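The Winter Things Go Up (Eventually)

Every April I decide the bedroom will become a place of calm, and every April I spend the better part of a morning arguing with fleece. The heating had been off for a week. Raluca, who runs cold, had finally stopped coming to breakfast wrapped up like a parcel, so I declared the season over and started on the bed.

My method, if it deserves the word, is to pile everything soft on the mattress and fold it there. The floor has hair on it and the dresser has Filip on it, Filip being the fan we bought in a heat wave and named in a moment of weakness. So the bed it is. I had one magenta bundle folded before my coffee went cold, corners rounded off and fairly respectable, and I stood back to admire it for longer than it deserved.
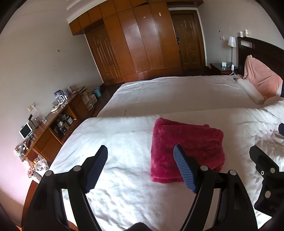
Pajama pants, a grievance

Plush does not want to be flat. I learned to fold from Alper Işık, with whom I shared an apartment for two winters, and who could get a whole drawer of sweaters into a shoebox. His rule was legs together, then thirds, then don't look at it again. It works beautifully on cotton. On anything fuzzy you press down, count to seven, let go, and watch the thing rise like dough.
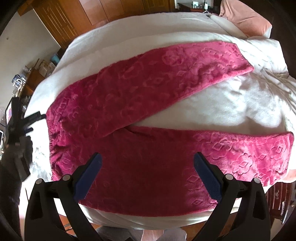

I have a long-running theory that nightwear should be allowed one color and no opinions. Raluca disagrees, and she's the one who is warm in January. The pink pair has flowers pressed into the fleece all over, legs included, and an elastic waistband gathered so tightly that it never lies the way you want when you start from that end. So I've started folding from the cuffs. Alper would be appalled. It comes out thick but it holds, at least until somebody sits on it.

The blanket I am leaving where it is. Last year I packed that away in April too, and we had frost four nights later and a conversation about it that went on until May. The storage box goes under the bed by the wall, the extra pillowcases go in the hall closet, and I still have to find the lid.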